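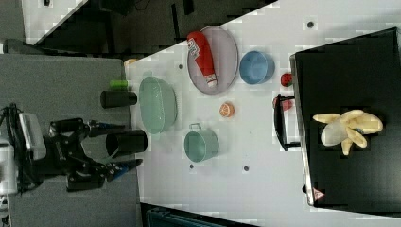
Where do you get your kitchen things?

Most are given by families in Crichton, and we buy the rest second-hand. Bowls, plates and cups are checked for cracks before they go on the shelf.

Udari is a small play and home skills centre on Ollau Street, started by Witold Kurek with 2 rooms and a box of pans. We now have 89 children on the register, and 50 of them come for the kitchen sessions. These cover setting out, sorting, pretend cooking and putting away – the last one takes longest. 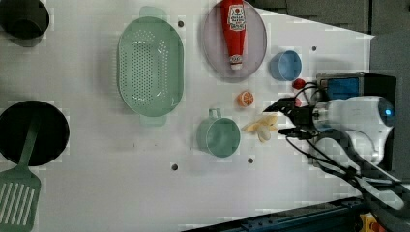
Pan, colander, plate and ketchup out on the white table.

Sets can be borrowed from November for 2 weeks at a time. Please return every piece, including the play food. The Gravix building is shared, so use the side door and ring the bell at number 79.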